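卓上課題「片付け」のデモ収集手順(双腕・遠隔操作)

最終更新:11月 Dorkholm班

適用範囲
本ページは、ロボット実習の後半課題「卓上片付け」で提出するデモデータの収集手順をまとめたものである。対象は双腕アームを遠隔操作する班に限る。単腕で参加する班は座標系の定義と提出形式が異なるため、Inskip班のページを参照すること。
アームの立ち上げと非常停止の操作は初回講習の内容に準じ、本ページでは扱わない。講習未受講者は操作席に着かないこと。

用語
エピソード:初期配置から終了姿勢までの一連の記録。
操作者:リーダー側のアームを動かす者。
記録者:記録ソフトの開始・停止、物体の再配置、記録表への記入を行う者。
頭部視点:両腕の上方に固定したカメラの映像。学習時の主入力になる。
手先視点:左右の手首に近いカメラの映像。補助入力として使う。

提出要件
・採用エピソード数:400
・記録レート:20 Hz(映像、関節角、グリッパ開度を同一レートで保存)
・1エピソードの上限:13秒
・初期配置:配置表の10種から均等に割り当てる
・課題文:エピソードごとに一文。配置表の文言をそのまま使い、言い換えない
上限時間を超えたエピソードは、動作が成功していても採用しない。末尾を切って時間内に収める編集も認めない。

1. 電源投入前の点検
操作席と作業卓の両方で行う。
・天板の固定ねじに緩みがないこと
・手首まわりのケーブルが関節の可動範囲で突っ張らないこと。前腕に沿う部分には余長を残す
・グリッパの指先に粘着物や粉が残っていないこと
・非常停止ボタンが記録者の手の届く位置にあること
ケーブルの余長が足りないまま手首を回すと、コネクタ側に荷重がかかる。過去にLirden班がこれで半日を失っているので、点検表の該当欄は空欄のまま先へ進めない設定にしてある。

2. 原点合わせとグリッパ校正
左右とも機械原点に戻してから、グリッパの全閉・全開を登録する。登録は左、右の順に行う。逆順でも動作はするが、設定ファイルの左右が入れ替わる不具合が記録ソフトの旧版に残っている。版番号は起動画面の右下に出る。
校正後、リーダー側とフォロワー側の関節角の差を確認する。差が許容値を超えた軸は赤字で表示される。赤字が一つでもあれば原点合わせからやり直す。オフセット値の手入力で消さないこと。

3. 照明と露出
天井照明は全点灯、窓側のブラインドは全閉とする。カメラの露出とホワイトバランスは手動に切り替え、班の設定値を読み込む。自動露出のままにすると、アームが視野に入るたびに天板の明るさが変動し、エピソード間で見え方がそろわない。
光沢のある食器を使う配置では、内面の反射も確認する。弱い反射は残ってよい。輪郭が飛ぶほど強い場合は、食器の位置ではなく照明側を調整する。配置表の座標を崩すと、エピソードの割り当てが無効になる。

4. 物体の選定
把持対象は、グリッパの開口に収まり、硬さと形の異なるものを混ぜる。同じ形ばかりを集めると、方策が開度の調整を学習しない。
薄い縁を持つもの(皿、浅い鉢)は、片腕で押さえてから縁をつまむ動作も許可する。
筒状のもの(コップ、ボトル)は、側面の中ほどを挟む。液体の入ったボトルは必ず栓を閉めた状態で置く。
箱に近いもの(工具、文具)は、平らな面どうしを指で挟む。ロック機構のある工具はロックをかけておく。
班の私物を使う場合は物体リストに登録し、途中で別の個体に取り替えない。

5. 初期配置
配置表の図に合わせ、記録者が手で置く。天板には印を付けない。位置合わせには記録ソフトの重ね表示を使い、前回の開始フレームと輪郭がずれていれば置き直す。重ね表示は記録開始前に必ず切る。切り忘れると補助線が映像に焼き込まれ、そのエピソードは使えない。
物体どうしの間隔は、開いたグリッパが通る幅を下限とする。ただし配置表で「近接」と指定されたものは例外とし、指定どおりに寄せる。

6. 操作
操作者は頭部視点のモニタだけを見て操作する。作業卓を直接のぞき込むと、カメラに映らない情報を使った動作が混ざる。
・両腕を同時に動かしてよいが、指先どうしを同じ物体の同じ側から近づけない
・縁に近づくときは上方で一度減速し、指の向きを決めてから下ろす
・先に把持した側の腕は、もう一方の動作が終わるまで姿勢を保つ
・把持に失敗した場合、同一エピソード内でのやり直しは一度まで
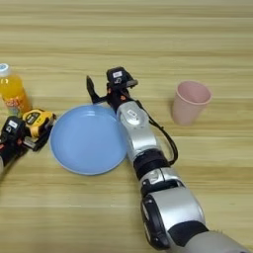
7. 両腕の役割の記録
片方の腕が物体を保持し、もう一方が別の物体に接近する区間は、記録表の「役割」欄に左右を分けて書く。記入例は次のとおり。
 左:保持(巻尺)
 右:接近(皿、右上の縁)
物体名は物体リストの表記に合わせる。「巻尺」と「メジャー」が混在すると、集計スクリプトは別の物体として数える。色の指定が必要なのは、同種の物体が二つ以上ある配置だけである。
左右はロボットから見た向きで統一する。操作席は作業卓と向かい合っているため、対面で見たままに書くと逆になる。Skadstead班の初回提出はこの理由で差し戻された。

8. 採否の判定
記録者はエピソード終了直後に再生を行い、次のいずれかに当たれば不採用とする。
・映像の欠落、または関節角との時刻ずれ
・対象外の物体との接触による移動
・把持した物体の落下
・人の手の映り込み
・課題文と異なる順序での操作
不採用のファイルも削除しない。フォルダrejectに移し、理由コードを付ける。失敗例は後の分析課題で使用する。
判定に迷うものは保留とし、土曜の合同確認に回す。合同確認では、操作した本人以外が採否を決める。

9. 保存と命名
ファイル名は「班名_配置番号_通し番号」とし、すべて半角で記す。通し番号は不採用分も含めて振り、欠番を作らない。
保存先は共有サーバの班別フォルダ。転送後にチェックサムを照合し、一致を確認してから収集用PC側を消去する。収集用PCの空き容量が不足すると、記録ソフトは警告を出さずにフレームを間引く。開始前に残量を確認すること。

よくある不具合
症状:グリッパの開度が実物より遅れて記録される
対処:手先視点の表示ウィンドウを閉じる。保存には影響しない。

症状:片腕だけ動きが段階的になる
対処:リーダー側のUSBをハブ経由から直結に変更する。

症状:再生時に左右の手先映像が入れ替わる
対処:カメラの差し込み口を設定ファイルの記載と照合する。採取済みの分は変換スクリプトで修正できるため、撮り直しは不要。

問い合わせ
手順書の誤記と配置表に関する質問は、Boglárka Szűcsまで。機材の故障は先に実習室の故障票へ記入し、票番号を添えて連絡すること。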